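Podeck Replay
Software for planning and checking two-handed tasks

Podeck Replay takes recordings made with a pair of hand-held grippers and turns them into motion plans that a two-armed robot can follow. It began as a small tool that Jaruwan Panyasiri wrote for her own bench, so that she could stop scrubbing through long recordings by eye, and it has grown a good deal since then - mostly because people kept coming to her desk and asking for one more button.

What it does

You load a session, and Replay lines up the camera view with the path of each gripper and the opening and closing of its fingers. All three run on one timeline. Drag the marker and everything moves together, so if the left gripper drifts a little before the right one closes, you will see it straight away. You can split a session into tasks, name them however you like, and throw out the stretches where somebody was scratching their nose or reaching for a cup of tea.

Once a task is trimmed, the planner works out whether your robot can reach every part of it. It looks at joint limits, at the table, and at the awkward business of two arms wanting to be in the same place at the same moment. Where a path can't be followed, it is shown in amber on the timeline with a plain sentence beside it, such as "right elbow would meet the table edge". We spent a long time on those sentences and we are rather fond of them.

Small boxes and drawers are a favourite first task among our users, and we think it's a very good choice. The grippers have to work close together, the fingers come in from both sides, and the planner has to keep the two wrists apart the whole way through.

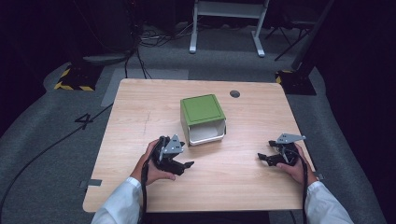
Two hand-held grippers facing each other in front of a green-lidded box at table 4.

Perception tools

Replay comes with a tracker called Parsa, which follows the object on the table as well as the grippers. You draw a loose outline once, at the start of the task, and Parsa carries it forward. If a hand covers the object for a while, the outline turns dotted until the tracker is sure of itself again. Amirhossein Talebi looks after this part, and he is always glad to be sent a session that confuses it (do write a line or two about what you were trying to do, it helps him enormously).

Version 2.4, out in January, brought the table finder. It fits a flat surface to the worktop and lets you mark the edges by hand if you'd prefer, and rounded corners are no trouble now!

What you need

A desktop computer running Linux, with 32 GB of memory
A recording from the Ollberg logger, or any log that our import tool can read
A description file for your robot
Up to 2000 sessions per project on the standard licence

Prices and ordering

Replay Standard, one seat: order code 742, £136 a month
Replay Lab, ten seats: order code 2804, price on request

Both come with updates and help by email. Erhan Karaca answers most of the letters himself, usually before lunch, and he can set up a trial using one of your own recordings if you'd like to see how it copes before you spend anything.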